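Famimeck Tischabroller im Test: Klebeband mit Standfestigkeit

Veröffentlicht unter: Haushalt, Büro, Dinge mit Zähnen

Mein alter Handabroller ist im Oktober gestorben. Der Griff riss an der Stelle, an der bei diesen Geräten immer der Griff reißt, und zwar mitten in einem Paket nach Graz, das eigentlich schon vor einer Woche bei seiner Empfängerin hätte sein sollen. Ich habe es mit der Nagelschere fertig zugeklebt. Wer schon einmal ein Paket mit der Nagelschere zugeklebt hat, weiß, dass man danach bereit ist, Geld auszugeben.

Ich verschicke viel. Ein kleiner Handel mit gebrauchten Noten und Metronomen, dazu die Verwandtschaft, die sich über vier Länder verteilt und in jedem davon Geburtstag hat. Bisher bin ich mit pistolenförmigen Handabrollern aus dem Baumarkt ausgekommen, die Orange waren und klangen, als würde man ein Zelt zerreißen. Jetzt sollte es ein Tischgerät werden. Schwer, breit genug für 50-Millimeter-Packband, mit einer ordentlichen Klinge. Geworden ist es der Famimeck, für 31 Euro inklusive Versand.

Er kam übrigens in einem Karton, der mit einem einzigen Streifen Papierklebeband verschlossen war, von Hand abgerissen, schief. Ich möchte daraus nichts ableiten.

Was man bekommt

Ein Klotz aus lackiertem Stahl, anthrazit, unten mit Gummi belegt. Eine Achse mit zwei Kunststoffscheiben, die von beiden Seiten in den Rollenkern gedrückt werden. Vorne die Klinge, davor eine Andruckrolle, und an der rechten Seite eine Rändelschraube, die als »Komfortbremse« bezeichnet wird. Dazu eine Anleitung in sechs Sprachen, von denen die deutsche die rätselhafteste ist. »Das Band wird durch den Mund in den Richtigen geführt« heißt es unter Schritt drei. Ich habe auf die französische Fassung ausweichen müssen, und mein Französisch reicht sonst für Käse.

Das Einfädeln geht beim zweiten Mal leicht. Beim ersten Mal klebte das Band an der Andruckrolle, dann an mir, dann an der französischen Anleitung. Der Trick besteht darin, die Rolle so einzulegen, dass die Klebeseite beim Herausziehen nach unten zeigt. Das steht auch in der Anleitung, allerdings auf der Zeichnung zu Schritt fünf, wenn man schon bei Schritt drei gescheitert ist.

Mitgeliefert wird eine Testrolle mit einer Länge, die auf der Packung als »großzügig« angegeben ist. Sie hat für zweieinhalb Pakete gereicht.

Das Gewicht

Schwer ist er. Das ist der ganze Sinn eines Tischabrollers, und trotzdem gibt es erstaunlich viele, die beim ersten kräftigen Zug hinterherkommen wie ein Dackel an der Leine. Der Famimeck bleibt stehen. Auf der Arbeitsplatte in der Küche rührt er sich keinen Millimeter, auf dem geölten Esstisch auch nicht, auf dem Sekretär meiner Großmutter habe ich es nicht ausprobiert, weil ich weiterhin mit der Familie sprechen möchte.

Mit Tischdecke sieht es anders aus. Die Gummifüße halten sich am Stoff fest, der Stoff hält sich an nichts fest, und dann wandert beides gemeinsam in Richtung Bauch, samt Kaffeetasse. Wer auf einer Tischdecke packt, sollte sie vorher umschlagen oder eine Schneidematte unterlegen. Ich habe ein altes Frühstücksbrett genommen, das geht auch.

Die Klinge

Jetzt der Teil, auf den es ankommt. Die Klinge des Famimeck ist fein gezahnt und sehr scharf, und sie sitzt so weit vorne, dass man sie nicht übersehen kann. Man kann sie nur vergessen. Das habe ich in der ersten Woche zweimal getan, beide Male mit dem linken Daumen. Es gibt eine Abdeckung zum Hochklappen. Sie klappt hoch, sobald man sie anschaut, und wieder herunter, sobald man abreißen will. Ich habe sie nach ein paar Tagen abgezogen und in die Schublade gelegt, in der schon die Abdeckung des Gemüsehobels liegt. Sie werden sich viel zu erzählen haben.

Der Schnitt selbst ist großartig. Ein kurzer Ruck schräg nach unten, und das Band ist durch, gerade, ohne die langgezogenen Fäden, die man beim Handabroller anschließend mit den Zähnen beseitigt. Das gilt für Polypropylen und für PVC. Bei Papierband muss man etwas zögerlicher ziehen, sonst reißt es längs ein, und dann hat man zwei halb so breite Streifen und eine Meinung zum Thema Umweltschutz.

Fadenverstärktes Band schafft die Klinge nicht. Das behauptet der Hersteller auch nirgends, ich wollte es nur wissen. Die Fäden haben gewonnen.

Die Komfortbremse

Über die Bremse könnte ich länger schreiben, als es der Gesundheit guttut. Die Idee ist richtig: Mit der Schraube stellt man ein, wie leicht die Rolle läuft. Zu locker, und nach dem Abreißen dreht sie noch ein Stück weiter, das Band hängt durch und klebt am Gehäuse fest. Zu fest, und man zieht, als wolle man ein Boot an Land holen.

Dazwischen liegt ein Bereich, in dem alles wunderbar funktioniert. Er umfasst eine Achteldrehung. Man findet ihn nach ein wenig Herumprobieren, freut sich, packt drei Pakete, und dann hat sich die Schraube gelockert und man darf wieder suchen. Ich habe schließlich eine kleine Zahnscheibe aus der Schraubenkiste untergelegt. Seitdem ist Ruhe. Für 31 Euro hätte ich die Zahnscheibe gern schon bei Famimeck im Karton gehabt, aber der war ja kaum zugeklebt, vielleicht ist sie unterwegs herausgefallen.

Der Vergleich

Meine Freundin Lilian Swai, mit der ich mir zweimal im Jahr einen Flohmarktstand teile, schwört auf den Rorulen, einen Handabroller mit Metallbügel. Sie hat ihn mir für ein Wochenende überlassen und danach dreimal gefragt, ob er noch lebt. Er ist leiser als alles, was ich bisher in der Pistolenform hatte, und für große Kartons klar die bessere Wahl. Einen Umzugskarton hebt man eben ungern über einen Tischabroller, und lange Streifen freihändig durch die Küche zu tragen ist eine Disziplin für sich. Meiner ist beim Tragen einmal umgeschlagen und hat sich mit meinem Ärmel verbunden. Der Pullover ist jetzt ein Arbeitspullover.

Bei kleinen Schachteln ist es umgekehrt. Man braucht kurze Stücke, man braucht sie schnell, und man hat nur eine Hand frei, weil die andere den Deckel unten hält. Da steht der Famimeck einfach da und gibt Band. Ich habe vor den Feiertagen einen ganzen Nachmittag lang Geschenke gepackt, die meisten in Kartons, die vorher schon etwas anderes gewesen waren, und es war der erste solche Nachmittag ohne Suche nach dem Bandanfang. Wer einmal mit dem Fingernagel im Kreis um eine Rolle durchsichtiges Klebeband gefahren ist, dreimal, erst in die eine Richtung und dann in die andere, kann ermessen, was das bedeutet.
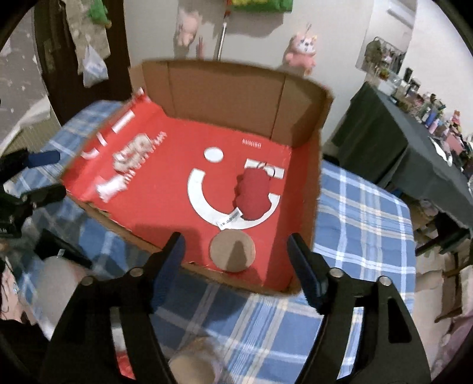 Bedruckte Kartons sind beim Kleben übrigens heikler als braune. Auf glatt beschichteter Pappe hält billiges Band anfangs prächtig und löst sich dann über Nacht an den Ecken, und wenn man es korrigieren will, kommt die Farbe mit. Dafür kann der Abroller nichts. Ich erwähne es, weil in den Kundenbewertungen jemand dem Gerät einen Stern abgezogen hat, mit der Begründung, »das Klebeband klebt nicht«. Ein anderer hat einen Stern abgezogen, weil es klebt.

Welches Band hineinpasst

Rollen mit normalem Kern gehen alle, bis 50 Millimeter Breite. Ich habe das Packband von Dorkach darin, eine Sorte, die beim Abrollen wenig Lärm macht und nach fast nichts riecht. Eine Packung mit acht Rollen liegt noch im Schrank und wird bis zum Frühjahr reichen, vorausgesetzt, die Verwandtschaft bekommt keinen weiteren Nachwuchs.

Schmales Büroklebeband läuft im Prinzip auch, man muss die Kunststoffscheiben nur weit zusammenschieben. Dann sitzt die Rolle allerdings ganz links, und die Klinge ist auf der restlichen Breite unbeschäftigt und wartet auf den Daumen. Würde ich lassen.

Die extralangen Rollen mit 300 Metern kann man vergessen. Der Durchmesser ist zu groß, sie schleifen hinten am Gehäuse und geben dabei ein Geräusch von sich, bei dem der Hund der Nachbarn mitsingt.

Nach 30 Tagen

Die Klinge schneidet wie am Anfang. Der Lack hat vorne links einen Kratzer, der von mir stammt. Unter der Andruckrolle sammelt sich ein grauer Wulst aus Kleberresten und Papierstaub, den man mit etwas Speiseöl und einem Wattestäbchen wegbekommt. Die Achse hat seitlich minimal Spiel, was man hört, aber beim Ziehen nicht merkt. Ersatzklingen gibt es angeblich, im Shop von Rashidi, wo ich bestellt habe, stehen sie seit Wochen auf »bald verfügbar«. Auf meine Nachfrage kam noch am selben Montag eine sehr freundliche Antwort, in der ebenfalls »bald« stand.

Für wen

Wer im Monat zwei Päckchen verschickt, ist mit einem Handabroller besser bedient, der passt in die Schublade. Der Famimeck passt in keine. Er will einen festen Platz, und den bekommt er dann auch, denn zweimal am Tag trägt man ihn freiwillig nicht weg. Bei mir steht er zwischen Toaster und Brotkasten. Besuch hält ihn zuverlässig für ein Küchengerät und fragt, was man damit macht.

Pluspunkte: standfest, sauberer Schnitt, Einhandbetrieb, robuste Achse.
Minuspunkte: Bremse verstellt sich, Klingenschutz unbrauchbar, Anleitung, Ersatzklingen derzeit nicht lieferbar.

Vier von fünf Sternen. Den fünften gibt es, sobald die Zahnscheibe ab Werk dabei ist. Den Rorulen habe ich Lilian inzwischen zurückgegeben, mit einer neuen Rolle drin, und sie hat trotzdem nachgesehen, ob der Bügel noch gerade ist.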